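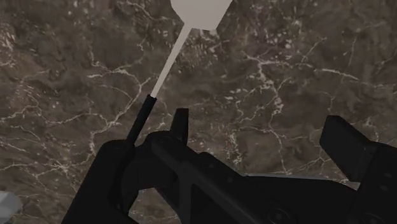

Varkari two-finger gripper and planning software: three months in

We run a small test kitchen with one robot arm, and in April I finally talked Zsolt Lengyel, who signs the cheques, into replacing our old gripper. I'd budgeted for the hardware alone. The Varkari came with a year of Rirkance, their simulation package, and I have to say the software is half the reason I'm writing this!

First, the money. The gripper was $2,885 before tax through Floltbridge. The wrist adapter was another $343, which wasn't on the first quote, so ask about it early. Spare finger pads are $90 a set and you'll want one on the shelf from day one. Shipping was included and the box turned up on a Tuesday, a week ahead of what we'd been told.

What I love is being able to try a job in Rirkance before spending a cent on fixtures. Utensils are our headache: long, thin handles, with all the awkward bits up at the far end. Spatula-type tools are a good test, because you see straight away whether the fingers have hold of the handle at a sensible angle. You can change the benchtop finish too, and I'd recommend picking something busy, like veined dark marble. A plain grey bench makes any vision setup look cleverer than it is.

Ditte Arnardóttir ran 406 simulated pickups for us over a fortnight and used them to cut our fixture list from seven items to three. That saving more than covered the adapter (yes, I'm still a bit sore about the adapter).

Gripes? The wrist view gets crowded, as the fingers are chunky and fill a lot of it when you're in close. The manual is thin on cable routing. And after the first year Rirkance is a paid renewal, so put it in next year's budget now.

We also looked at the Ibarra, which was cheaper and quieter, but it had no simulation model we could use. For a kitchen like ours I'd buy the Varkari again tomorrow. Four and a half stars, and I'll update this once we've been through our first set of pads.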